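Storing soft bags: measurements, folds and a change of mind

Posted 19 Oct 2025

The cupboard under the stairs has been the bag cupboard since we moved to Flenderville. In January I took everything out of it to fix a shelf bracket and put back only what I could identify a use for. The rest went into a crate in the hall, where it stayed for most of the year. This post covers what was in the crate, how I sorted it, and the storage method I have settled on for fabric bags with no structure of their own.

I am only dealing with soft bags here. Backpacks and anything with a frame or a stiff base hang on hooks and cause no trouble. The difficult group is the unlined sack: totes, drawstring bags, laundry sacks, the cloth bags that shoes and bedding are sold in. They have no resting shape, so a stack of them slides, and a bin of them turns into one mass with handles sticking out.

Sorting

I sorted by opening width first and by fabric second. Opening width decides what a bag can be used for. A sack that is deep but narrow at the mouth is fine for socks and useless for a board game. I measured each one flat, seam to seam along the top edge, and wrote the figure on a slip of paper pinned to the handle. Lavanya Acharya, who lives upstairs and sews, told me to measure after washing, as cotton can lose a noticeable amount in the first hot cycle. I had already measured the first batch, so I did that batch twice.

Fabric matters for folding. I ended up with two working categories:

Fabrics that hold a crease. Canvas, heavy cotton, most of the printed shop totes. These can be folded into a rectangle and stood on edge.

Fabrics that do not. Thin nylon, jersey, loosely woven cotton. These unfold by themselves within a day or so and need to be rolled or contained.

Opening the bag properly

The step I used to skip was getting the bag fully open before folding it. If one corner is tucked inside, or the lining has twisted, the fold will be thicker on one side and the stack will lean. It takes a few seconds to find the top edge, hold it at two points, lift, and let the rest of the fabric drop. With the weight hanging from the edge, the side seams usually show themselves and any inside-out section is easy to spot. 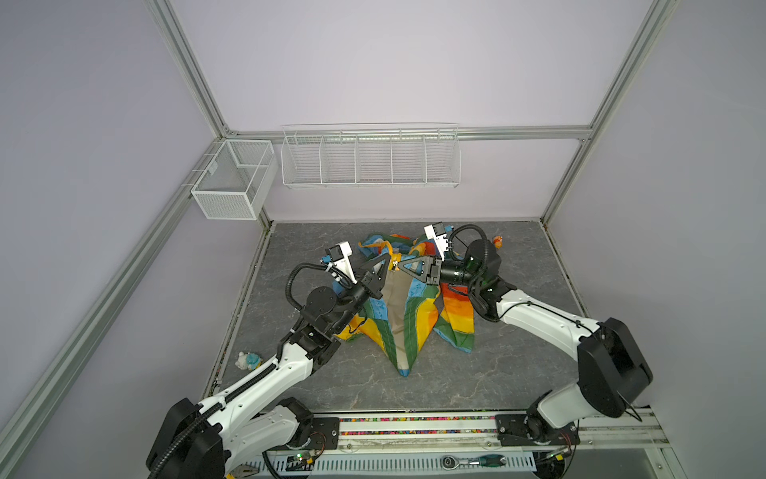 Striped fabric gripped by its upper edge, with the point hanging down.

Stripes help with this more than I expected. On a plain bag I have to feel for the seam. On a striped one, the lines run straight when the fabric is straight, and a twist is visible from across the room. If I were buying new laundry sacks I would choose striped ones for that alone.

Where the two holding points go depends on the job. Close together, the fabric collects into a cone and the loose folds fall outward, which is good for shaking out crumbs and finding the bottom of the bag. Far apart, at the two ends of the opening, the bag hangs as a flat panel and is ready to fold. I do the first and then slide my hands out to the second. Going directly to the wide hold tends to leave a fold trapped at the base.

The fold

For fabrics that hold a crease:

Lay the bag flat with the handles at the top. Fold the handles down onto the body so they lie inside the outline. Fold the left and right sides in to meet at the center line. Fold up from the bottom to just below the top edge, then fold in half again. Stand it on the folded edge.

The common instruction is to fold in thirds lengthwise. I tried it and the result is narrower but thicker, and the handles form a lump in the middle third. Sides to center gives a more even block.

For fabrics that do not hold a crease, do the same up to the center fold, then roll from the bottom toward the opening. Rolling in that direction lets the air out. Rolling from the opening down traps it and the roll comes out soft. Secure with the bag's own drawstring if it has one. I do not use rubber bands. The ones I used last time went brittle and stuck to the nylon.

The container

I bought a shelf bin from Nadar, the hardware place behind the bus depot. Inside depth is 22 centimeters, which suits a folded canvas tote standing on edge with enough clearance to get fingers over the top. The bin has straight sides. I had a tapered one before, and the end bags fell outward every time something was removed from the middle.

The rolls go in a separate bin, laid on their sides. Mixing them with the folded ones does not work, as the rolls push the flat ones over.

Bin position is at waist height, front of shelf. The previous arrangement had the bags on the floor at the back, behind the vacuum cleaner, so I would take a new bag at the store instead of fetching one from home. That is how the crate filled up.

What I removed

Anything with a broken seam at the handle went to Lavanya for scrap. Anything with a coating that had started to flake went in the trash. The flakes get onto everything stored beside them and do not wash out well. Frida Kjærgaard took the large nylon sacks for her camping gear. One Dasach tote went back to Monique Deschamps, whose name was inked on the label and who had apparently been looking for it.

I kept fewer than I planned to. The test I used was whether I could name the specific trip or load each bag was for. "Might be handy" did not pass.

Open items

The slips of paper were a poor choice for labels. They tear off, and the pins catch on the jersey. I am considering a short length of cotton tape stitched inside the opening, with the width written in laundry marker. I have not yet tested whether the marker survives a hot wash.

I also have no good answer for mesh produce bags. They neither fold nor roll, and they snag on each other's drawstrings. At present they are stuffed inside the largest mesh bag, which is hung on the cupboard door. If you have a method that keeps them separate, the comments are open.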